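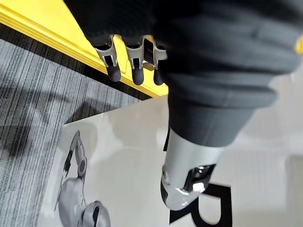

According to Petronella Kekana, the first 500 recordings were mostly good for finding out what the operators were doing wrong. Her team at Horon began collecting examples for Trikstead, a learning system meant to control a pair of many-fingered arms, and on 1 May 2026 the company said the set had reached 2179 usable recordings.

Each recording covers one handling task with black moulded trays at a yellow shelf. An operator steers both arms from start to finish while cameras at the wrist and head store video, and joint positions are logged alongside. A run in which the operator stops to rethink a grip is kept but labelled, so that it can be left out of training later.

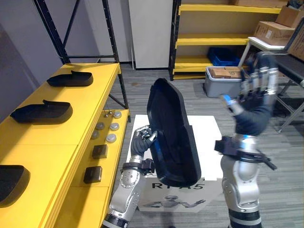 Hesitation is the most expensive label we have, Johannes Kruger told an open briefing, as a reviewer has to watch the whole run to place it. Horon now limits each operator to 40 runs per shift. Before the limit, late runs had a higher share of dropped or repeated grips — enough to show up in the behaviour of the trained model.

Review is done with Fastovness, the company's own labelling program. It lines up the camera views on one clock and rejects any run where a stream has gaps. Horon has set aside 128 recordings as a test group, and none of these will be used for training.

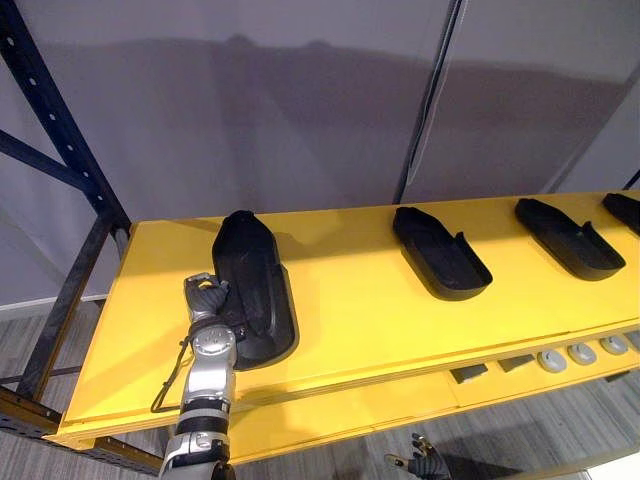

Would the same data work on a different hand? Maluleke, commenting under the company's notice, doubted it and asked for the raw joint logs to be released with the video. Horon replied that the logs will be part of the release planned for June, along with the operator labels. Trained model files will not be included — the company wants a second round of tests first, with the shelf set at a different height.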